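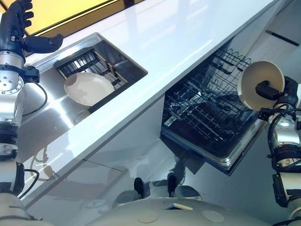

White countertop with stainless steel sink

July
By Jarmo Nurmi

Section 3: Moving a store account from Kitedis to Trinditz

The merger letter says the move is automatic. Treat that as a sales claim and check each step yourself.

1. Print your open Kitedis orders before you request the switch. The old portal is supposed to stay readable afterward — I wouldn't bet a month's stock on it.

2. Sign in to Trinditz and enter your old account number. Choose "Existing pharmacy," even if the screen suggests "New customer." 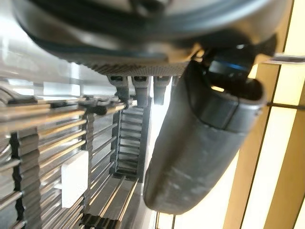 3. Compare the price list with your last Kitedis invoice, line by line. The file holds up to 397 lines per page and hides the rest without warning.

Caution: "Matched terms" covers list price only. Rebates have to be claimed on a separate form.
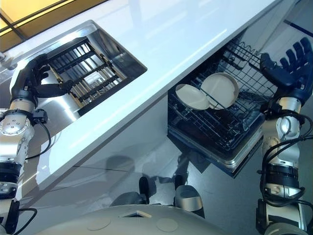
4. Fill in the site form for every store that dispenses. It wants the same details you gave Kitedis, whatever the letter says about shared records. Under "Fixtures," a setup like the one in the photo goes in as "counter, white" and "sink, stainless steel, inset." Leave "Other" blank or the form goes to manual review.

5. Place a test order under $200 and check that it names the Basby depot. If it says Pitkänen, cancel it and repeat step 2.

Note: Don't make the switch on a Friday. Support closes at 2 p.m.
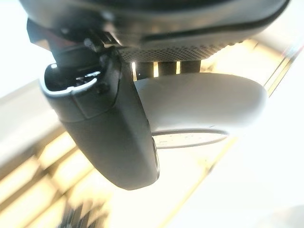 Gripper housing and finger, close up

Questions: Trinditz account desk | © Trinditz | Back to top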